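Reuse shed: where we're up to

19 Mar 2024

Quick one from me as the printer deadline is tonight and Cormac has already rung twice about it.

The reuse shed at Mulcahy Lane is open again after the roof. New felt, new gutter on the yard side, one window still boarded. Mind the step, it's higher than it was. Final bill for the lot came to 3,184, a bit over what we were told in August but not so much over that anyone fell off their chair. Thanks to everybody who put money in the tin.

Opening times same as before. Mornings only until the lights are sorted. Please don't leave stuff at the gate when we're shut, it gets rained on and then we have to pay to tip it. This means mattresses. It also means the person with the pianos.

What we want: garden tools, bikes in any state, pans with lids, lamps, jigsaws (people have been asking), flower pots bigger than a mug. Curtains if they're clean. Kathleen Noonan is after jam jars for the spring fair and will take 353 of them, she was very exact about it, labels off please.

What we don't want: paint, tyres, car seats, anything with a petrol tank, VHS. We have enough VHS. 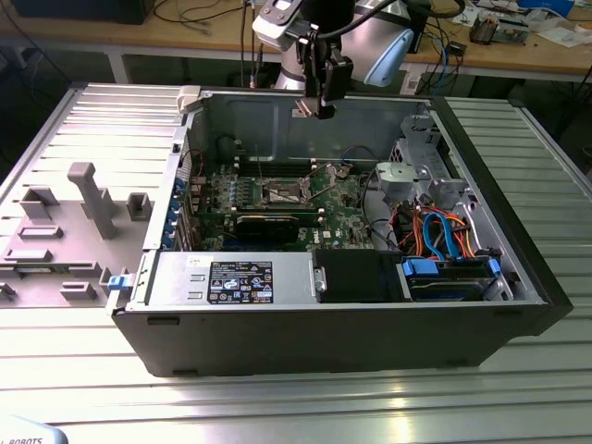

Old computers now. We do take them, towers and laptops both, and the Trarden repair evening is the best place to bring one. Wipe it first or take the drive out, we can't promise to do it for you and I don't want anybody's bank letters. On a tower it's normally a side panel and a couple of fixings, some cases have coloured latches to help you along, like the two blue ones holding the hard drive there. If you're stuck bring the whole thing and ask. Keep the drive at home in a drawer or put a drill through it, up to you. Leave the power supply in though. And please bring the lead!! We have a box of leads and none of them ever seem to be the right one.

Screens: flat ones yes, big heavy ones no. Printers only if they worked the last time you used them. Be truthfull.

Repair evening itself is filling up, so put your name on the sheet by the door. 12 places a night, five of those kept back for people who havent been before. Sewing table is back too. Zips, hems, school trousers. No leather, the machine won't have it.

Bike stuff. Cormac Daly has moved his stand to the far end, next to the sink, and would like it known that he doesn't do electric ones. He does do brakes, gears, punctures, wonky baskets. Inner tubes at cost, bring change.

Other bits. The Plasten crates in the hall are ours, they're for crockery, please don't take them home. Someone left a very nice green casserole dish at the last open morning, no lid, it's on the shelf behind the till. Holeo café are giving us their coffee sacks again, good for spuds, help yourself from the pile by the water butt. Two ladders have gone walkabout. If one is in your garage just bring it back, no questions.

Next newsletter once the lights are in. Anything for it to Kathleen, on paper if you can, her email is playing up. Got to run, printer's shutting.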